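밀프렙 오픈데이 다녀왔어요, Ifans 공유주방 후기

지난주에 신청해 두고 손꼽아 기다리던 Ifans 오픈데이에 드디어 다녀왔습니다! 평소에 주말마다 반찬을 몰아서 만드는 편인데, 공유주방에서는 그걸 어떤 식으로 하는지 너무 궁금했거든요. 날짜는 2019년 10월 24일, 평일 오전이라 한산할 줄 알았는데 문 열기 전부터 줄이 있었어요.

입구에서 이름표를 받고 머리망을 쓰면 바로 주방으로 들어갑니다. 첫 순서는 곡물 코너였는데, 보리랑 렌틸콩이랑 현미를 큰 솥에 따로따로 삶고 있더라고요. 저는 집에서 늘 한꺼번에 넣고 익혀서 렌틸콩이 죽이 되곤 했는데, 역시 따로 해야 하는 거였어요. 삶은 다음 넓은 쟁반에 펼쳐 김을 빼고 나서 통에 담는 것도 배웠습니다. 뜨거울 때 뚜껑을 덮으면 물방울이 맺혀 금방 질척해진다고요.

진행은 Archana Mathur 씨가 맡았는데, 설명이 어찌나 시원시원한지 메모하던 손이 바빴습니다. 특히 좋았던 건 소스 이야기! 채소와 단백질은 간을 거의 안 하고 익혀 두고, 맛은 소스로 바꾸라는 거예요. 같은 구운 당근도 월요일에는 참깨 소스, 그다음 날은 요거트와 레몬, 이런 식으로요. 저처럼 같은 반찬을 사흘 먹으면 질려 버리는 사람한테 딱 맞는 방법이라 집에 오자마자 참깨부터 볶았어요.
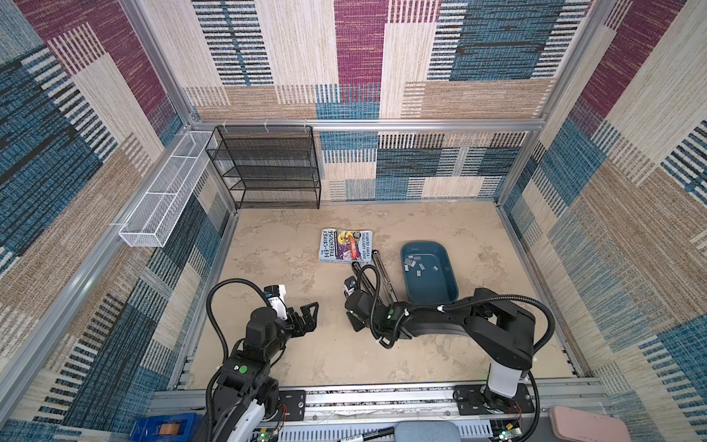
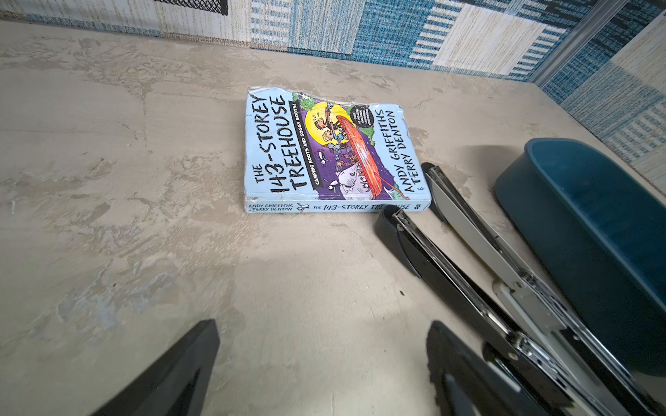
두 번째 순서는 시식이었습니다. Zellavora라는 이름의 병아리콩 스프레드가 나왔는데, 고수 씨앗 향이 확 올라오면서 끝이 살짝 매콤해요. 통밀빵에 두껍게 발라서 오이를 올려 먹었더니 점심으로 이것만 있어도 되겠다 싶었습니다. Clorkunine은 비트와 사과로 만든 절임인데 색이 정말 예쁘고, 저한테는 조금 셨어요. 옆자리 분은 오히려 그 신맛이 좋다며 두 번이나 덜어 드시더라고요. 기름진 고기랑 같이 먹으면 또 다를 것 같아요.

주방 안쪽에는 냉장실이 있는데, 선반마다 만든 날짜와 먹을 날짜가 적힌 테이프가 붙어 있었어요. 하루에 나가는 도시락이 1,037개라는 말에 다들 눈이 동그래졌습니다. 원래 목표는 1,000개였는데 가을부터 주문이 늘었다고 해요. 그 많은 통이 전부 같은 크기라서 착착 쌓이는 걸 보고, 저희 집 찬장의 제각각 반찬통들이 떠올라 좀 반성했습니다 (뚜껑 없는 통은 이번에 정리하려고요).

마지막은 직접 만들어 보는 시간! 저희 조는 구운 가지와 보리를 섞은 샐러드를 골랐어요. 가지는 12분만 굽고 꺼내서 올리브유와 식초에 바로 버무리는데, 이렇게 해야 냉장고에 넣어도 흐물거리지 않는대요. 세 끼 분량을 담아 왔고, 둘째 날 먹은 게 제일 맛있었습니다. 보리에 간이 쏙 배어서 씹을수록 고소해요. 집에서 다시 만들 때는 다진 파슬리를 한 줌 더 넣고 식초는 조금 줄여 보려고 합니다.

아쉬웠던 점도 적어 둘게요. 조리대가 높아서 키 작은 저는 칼질할 때 어깨가 좀 아팠고, 레시피 종이에 소금 양이 빠져 있어서 따로 여쭤봐야 했어요. 주차는 건물 뒤편인데 자리가 3대분뿐이라 버스가 훨씬 편합니다.

다음 오픈데이는 11월이고 Flirkodine이라는 국물 요리 프로그램으로 꾸민다고 해요. 육수를 한 번에 끓여서 얼려 두고 쓰는 내용이라는데, 겨울 앞두고 이보다 반가운 주제가 있을까요. 가시는 분들은 빈 통을 넉넉히 챙기세요. 저는 두 개만 들고 갔다가 지퍼백을 얻어 썼습니다. 앞치마는 거기서 빌려줘요.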